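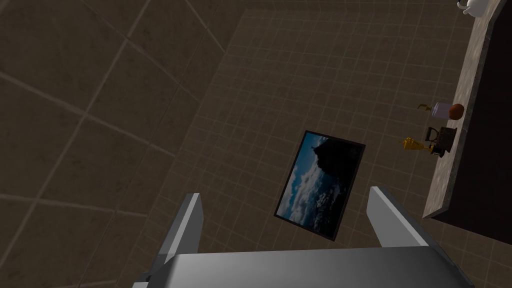

Tile and stone: what our readers did in April

What a month for the mailbox! We asked for your kitchen stories and 51 of you wrote in, most with strong feelings on grout. Ajith Raju has read every single one and is still cheerful, so here are the bits we loved best.

Brown is back, and I couldn't be happier. For years it was white on white everywhere, and now half the letters mention chocolate, coffee or tobacco tile. Hegde has brought its old square tile back in two browns, and the darker one hides a muddy Saturday very well.

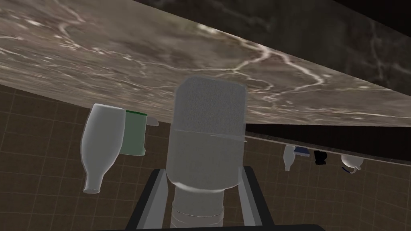

Gray-brown marble with white veins, brown square tile below.

Marble had its fans too (and a few people nursing lemon juice rings). Our Jokau reader who does her own sealing swears by thin coats – wipe it on, wait 10 minutes, buff it off, then leave the counter alone overnight. She tests with a few drops of water by the sink, and if they soak in she does it again.

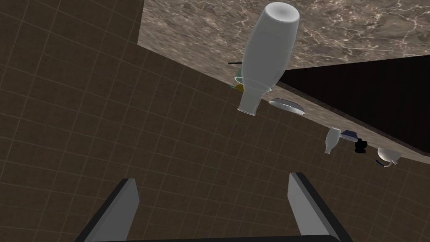 Grout color got the longest letters by far. Go one shade lighter than the tile and you get a soft grid that still shows off the squares. Go much lighter and you'll be out there with a toothbrush! Mix a little, let it dry on a scrap tile and look at it in the morning and again under your lamps.
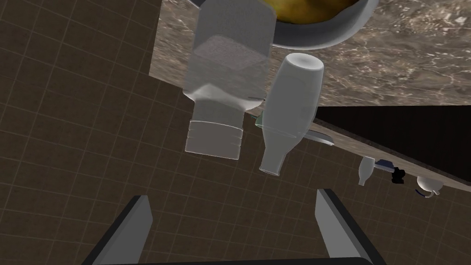

Bralell is mailing free grout sample sticks to subscribers through the summer, and Mundis has put its spring talk on stone care online for anyone who missed it. Next month is all about pantry shelves – send us your measurements, your wins and your wonky brackets.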